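Open day at the Heitmann hall: frequently asked questions

When is the hall open?
In August, from 10 am to 4 pm. Last entry is at 3.15 pm.

Do I need to book?
Yes. Places are limited to 90 per session. Bring the confirmation with you.

Who runs the demonstrations?
Jörg Ostermann runs the cutlery station. Everett Thibodeaux takes questions on the control software.

What does the cutlery station show?
Two robot arms work at a wooden table. The task is sorting spoons, forks and other cutlery into a dishwasher basket. Polished metal is a hard case for vision systems, as reflections hide the edges of each piece. 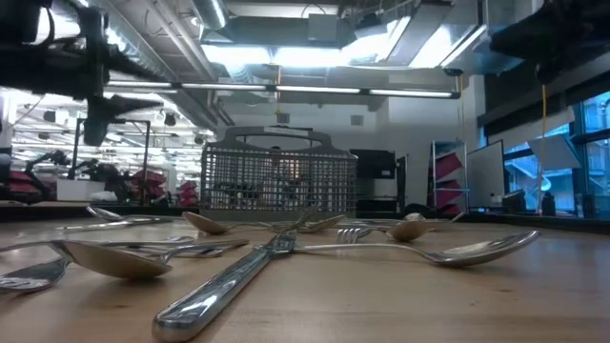 Overlapping handles add to the difficulty, and the order of picking is left to the software. Each demonstration lasts 20 minutes.

May I touch the arms?
No. Stay behind the floor line while they are powered.

Is there parking?
Yes, at the Hido entrance.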